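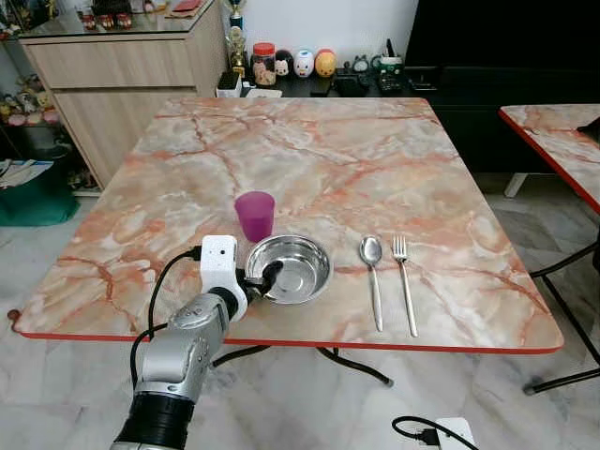
O que muda no serviço de refeições da residência de Adita a partir de julho?

O almoço passa a ser servido em dois turnos, com inscrição prévia até à véspera, e o jantar mantém o horário atual.

17 dez 2025 - Serviço de Alimentação, Residência Universitária de Adita
Tempo de leitura: 2 min

Notas para a intervenção na sessão de apresentação aos residentes

Abertura
Cumprimentar os presentes em nome da direção. Recordar que o regulamento foi aprovado na sua versão final e que esta sessão tem caráter informativo. As perguntas ficam para o fim.

Situação de partida
A residência serviu 1.974 almoços no último mês completo de atividade. A sala comporta 92 lugares sentados, e a espera à entrada concentra-se na primeira meia hora. O inquérito interno recolheu 500 respostas; a queixa mais frequente foi o tempo de fila, seguida da falta de informação sobre a ementa. Não ler os quadros na íntegra - estão afixados no átrio.

Os dois turnos
O primeiro turno tem início ao meio-dia e o segundo uma hora e um quarto depois. A inscrição faz-se na plataforma Utirum, com as credenciais já utilizadas para a lavandaria. Quem não se inscrever poderá almoçar no segundo turno, se houver lugar. Os residentes com aulas no polo de Trastetti têm prioridade no primeiro, mediante apresentação do horário na secretaria.

Fazer aqui uma pausa. Na sessão com os delegados de piso, este ponto suscitou dúvidas quanto às trocas de turno: são permitidas até às nove da manhã do próprio dia, sem justificação.

Loiça e utensílios
Cada residente recolhe a sua loiça à entrada e entrega-a no balcão de devolução. A taça, a colher e o garfo fazem parte do conjunto base; as facas são pedidas ao balcão. A loiça não pode ser levada para os quartos. O material em falta será reposto uma vez por semestre, com cargo ao orçamento do serviço. 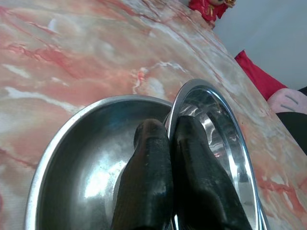

Fornecimento e ementas
O contrato com a empresa Trajkovski vigora por 2 anos e abrange legumes, fruta e pão. A ementa semanal será publicada à sexta-feira, com indicação dos alergénios. Os pedidos de dieta por motivo de saúde são entregues em envelope fechado na secretaria e renovados no início de cada ano letivo. Se houver perguntas sobre preços, responder que o valor da senha não sofre alteração.

Encerramento
Indicar o endereço do serviço para o envio de sugestões e o horário de atendimento: dias úteis, das dez ao meio-dia. Agradecer a presença e passar a palavra à assistência.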